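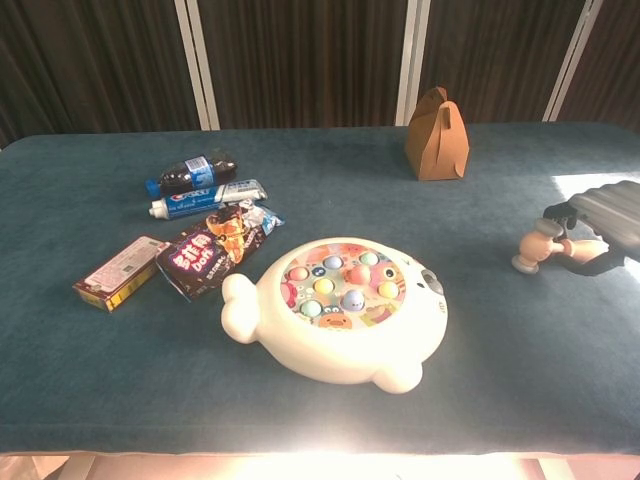
A white whack-a-mole style toy, on teal cloth.

Plotamine

A collection of secondhand listings in plain text, written by people who wanted the thing out of the house.

What's in it

Plotamine holds 1,733 short listings from the Nunley Swap Sheet, a photocopied page of for-sale, for-trade and please-just-take-it notices. I started with 3,000. The rest were duplicates, lost pets, and one long argument over a hedge that ran across several issues and had no item for sale in it at any point.

Each listing is kept as it was printed. If the seller wrote "dinning table, seats six if they like each other," that is what you get. There is a corrected spelling column for people who need one, and I would ask them to read the original anyway.

Files

listings.csv has one listing per row.
labels.csv has the category labels, keyed to the listing id.
rejected.txt has the reasons things were thrown out, in the words I used at the time, which I have cleaned up a little.
kong/ has the scripts.

Columns in listings.csv

id: a number. Gaps are normal and mean a listing was dropped after numbering. I know I should have numbered them last.
text: the listing as printed.
text_fixed: the same with the spelling repaired.
price: as written, so expect "cheap," "offers," "a pie" and "ask my wife."
month: September, March and so on. Blank if the corner of the page was torn.
mood: see below.

Labels

There are 50 categories. This is too many. It began as a sensible short list and then I met the listings. "Kitchen" had to be split when it became clear that bread machines would swamp everything else, and "exercise equipment" got a sub-label for items described as never used. "Toys and games" is the messiest group, because sellers describe a toy by who has stopped playing with it and leave out what it is. "Groceries" exists for the small number of people who tried to sell theirs. 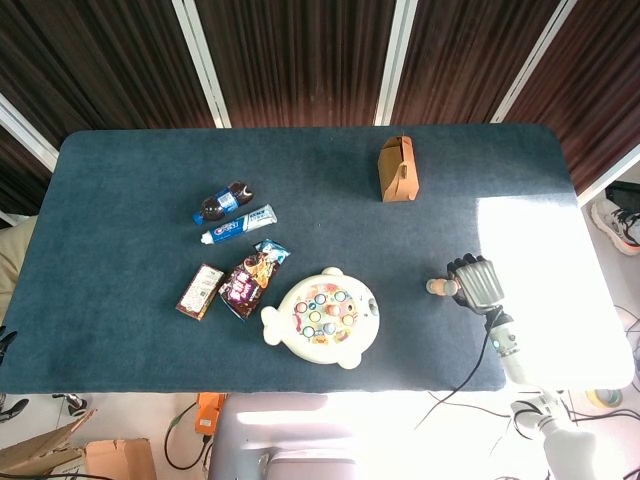 Cola, toothpaste, a snack box and a purple snack wrapper.

The mood column

Mood was added late, by hand, and should be treated with suspicion. The values are plain, proud, tired, cross and other. A plain listing says "lamp, works." A tired one says "lamp, works, has always worked, please collect." Wen-hsiung Ko and I labeled these separately and then compared. We agreed on cross nearly every time. We almost never agreed on proud, and after a while I stopped asking how he could read four lines on a homemade bookcase and feel nothing.

Where we disagreed, both labels are in the cell with a slash between them. Yes, this breaks some parsers. It broke mine.

Getting it running

The Kong scripts need Python and no other packages. Run kong/build.py from the top folder and it will write a fresh listings.csv from the raw text. Run it from any other folder and it will write an empty one over the good one, without a word. I have been meaning to fix this since the first release. Keep a copy.

If you only want the listings, skip Kong altogether and open the CSV. Set the encoding to UTF-8 or the fractions in the furniture measurements will turn into small black diamonds.

What was removed

Phone numbers, street addresses and last names are gone, replaced with PHONE, STREET and NAME. I did a pass with a script and then read every row. The script also took out the word "Rose" wherever it found it, so there were a few weeks when the gardening listings offered NAME bushes in three colors. These have been put back. If you find a survivor, open an issue.

Known problems

The Breson pages are underrepresented. Breson shared the sheet with Nunley for a while, got its own column, then stopped sending things in. Only 24 of its listings made it through, and a good share of those are for the same canoe.

Prices are not adjusted for anything. Please don't draw a chart of them. Somebody will draw a chart of them.

Scanned pages with coffee on them were typed up by me, and where I was guessing there is a question mark in square brackets. A question mark without brackets belongs to the seller, who was often unsure what they were selling.

Uses

People have used it to practice text cleaning, to teach a class on classified ads, and to settle whether "hardly used" and "barely used" mean the same thing (barely costs more). It is too small and too local to say anything about the wider market in used goods.

License

The scripts are free to use for whatever you like. The listings are for study and teaching — ask first if you plan to print them.

Contributing

Corrections go in the issue tracker, one listing per issue, with the id. New categories will not be considered. The canoe is no longer available.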